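Merkisden laundry set: read me first

Hello, and thanks for downloading. Merkisden is my name for a collection of pictures and notes about doing the washing, mostly the dull half of it: getting dry things out of a dryer, into something you can carry, and folded before they crease. I started it in April with Declan Mulligan, who did the folding notes while I did the sorting.

What's in the folder

There are 1470 pictures and 292 short notes. Each note covers one load and says what went in, which programme we picked and how the folding went. Towels and bedding are over-represented (sorry, it was that sort of month) and there's very little knitwear, as neither of us trusts a dryer with a jumper.
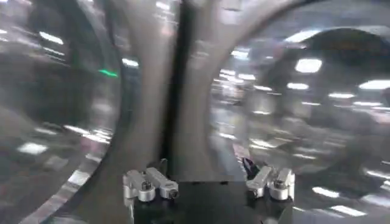 The notes are in plain text, one file per load, and the file name starts with the load number. Declan writes long ones and I write short ones, so please don't read anything into the length. If a note says "mixed", it means anything we couldn't be bothered to sort.

Labels

Begoña Esteban went through 913 of the pictures and labelled them by hand. The rest have no labels yet. We kept the list of words small: dryer, door, drum, basket, bag, garment, linen, other. She used Akari for the first batch, then moved to Stallton – the two export slightly different spellings, so check for "door" and "doors" before you count anything.

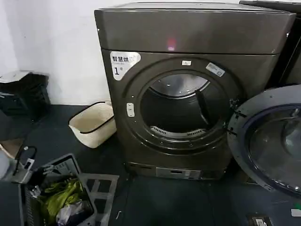
Baskets caused more arguments than anything else. Begoña wanted separate words for rigid ones, soft ones and bags, and I wanted one word and an early night. We settled on "basket" for anything with a proper rim and handles, so the cream woven one with the black rim, on the floor beside the dark grey dryer, counts. Bags stay bags, even with something folded on top. An open dryer door gets its own label, separate from the dryer.

Known problems

80 of the notes have no programme written down, all mine. A few loads were logged twice under Zhuravel, our old name for the set, and I've left both copies in until I can work out which is right. If you spot more, send me the load number and I'll fix it in the next version.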